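May 11, 2024

Up early, toast, then the table. I had been putting it off since October, when we moved it up from the shop in Mullel and stood it on the grey carpet. It was sold to me as new old stock for 100, and I still think that was fair. The pale wood has kept its colour and the rounded corners have saved my hips more than once.

First job was the soft things. The orange ball with the little black stitching on it has been in three different boxes since winter and I wanted it settled. My plan was one box for anything plush and one for socks, gloves and odd bits of cloth.
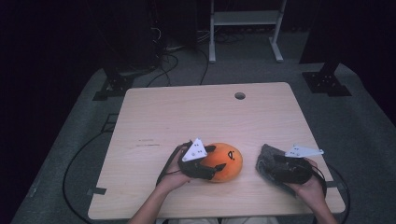 The orange ball on the table, grey fuzzy cloth to the right.

The boxes are from Lelis, 30 each, and the lids are poor. I wrote SOFT on one and CLOTH on the other and then could not decide where the grey thing should go. It could be a sock or it could be a glove. I put it down as cloth in the notebook and left it at that.

Recep Dursun rang in the middle of it about the shelves from Tenska. They want 235 now, delivery not included, and he thinks we should wait. I said I would rather pay than go another summer with boxes on the stairs – he said he would ask them again.

Had soup, then back to it.
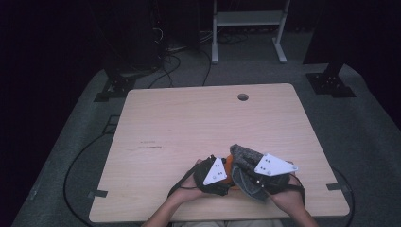 Photo: Recep Dursun

There are faint dark marks across the wood towards the left. I had meant to try the Šindelář soap on them, but the tin says to test it somewhere hidden first and I did not want to start turning the table over in the afternoon. The hole for cables near the back edge wants a cover too. I measured it and lost the piece of paper, so that is to do again.

Wrote out labels until the pen gave up. Roughly 200 left on the roll, enough for the kitchen as well if I get that far.

Rain after supper. Must ring Tenska before Recep does, and buy a pen.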